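Trunbridge Student Project Report
Compliant Placement of Processors in Used Computers: A Comparison of Two Search Methods
Akash Semwal and Tímea Fekete
Supervisor: Dr Merike Sakalauskas
Submitted December 2024

1. Background

The Skandow project studies the repair and reuse of desktop computers by robot. Our part of the work was limited to one step, the placement of a processor in an open socket, and to the question of how the arm should behave when its first estimate of the socket position is slightly wrong.

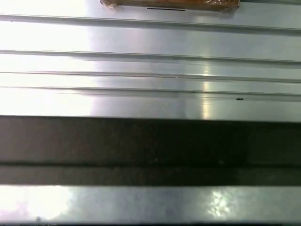
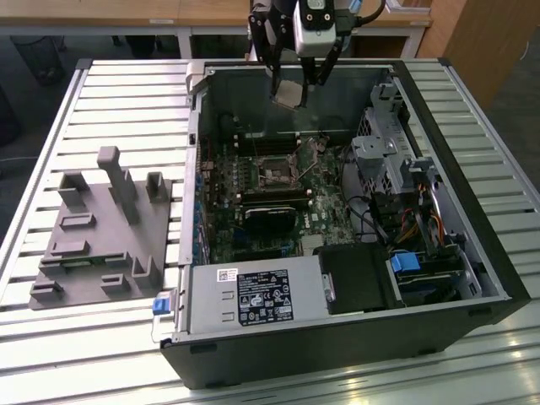
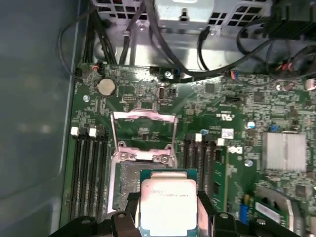
A processor of this type is placed in its socket without force. It must be set down flat and in the correct orientation, and any sideways movement under load may bend the contacts. A person manages this largely by feel. For the arm, the most useful cue is the metal frame around the socket, but the wrist view is a demanding one: the memory slots stand on either side of the socket, the load plate is flipped up, and the processor in the gripper hides part of the pin field at the very stage when a clear view is most needed. The heat spreader also reflects light, and its glare shifted as the wrist turned. We therefore decided that position would be estimated before the final descent and that the last part of the movement would rely on force alone.

2. Method

Two search methods were compared. In the first, called the spiral method, the arm lowers the processor until light contact is felt and then moves outward in a widening spiral, keeping the contact force low. In the second, called the tilt method, the processor is brought down at a small angle so that one edge meets the socket frame first. The arm then slides toward the frame wall, levels the part and releases it.

Each method was given 30 trials. Before each trial, an offset of up to 2 mm was added to the estimated socket position, in a direction drawn at random. Both methods received the same list of offsets. A trial was stopped if the force limit was reached or if 15 seconds passed after first contact. Leandro Peñalver wrote the force controller, which was adapted from the earlier Cindar software, and Mamta Mishra inspected the socket under magnification after every trial.

A trial was recorded as successful only if the processor lay flat and the load plate could be closed by hand with no further adjustment.

3. Results

The tilt method failed in four trials. In each of them the offset was close to the upper limit and the leading edge came down on top of the socket frame. The spiral method failed in 15 trials, most often because the processor caught on the inside edge of the frame and the force limit was reached. Two of the spiral trials left visibly bent contacts, and the socket was replaced before testing resumed. No bent contacts were found following the tilt trials.

The tilt method was slower on small offsets, as the angled approach was carried out in full even when the estimate was already good. We had not expected this difference to matter, but it would add up over a long run of machines.

4. Limitations

All trials used one model of computer and one type of processor. Socket frames of a different height may require another approach angle, and we did not test this. The grip was also assumed to be square. Slippage between the fingers was noticed in September, during early testing, and was reduced by lowering the closing speed – it was not measured in the final trials.

5. Further Work

The Szabo method for estimating grip angle should be added before the descent begins. We also recommend that the two searches be combined, with the tilt approach used only when the position estimate is judged to be poor. The trial logs and controller settings have been left with Dr Sakalauskas for use by the next student group.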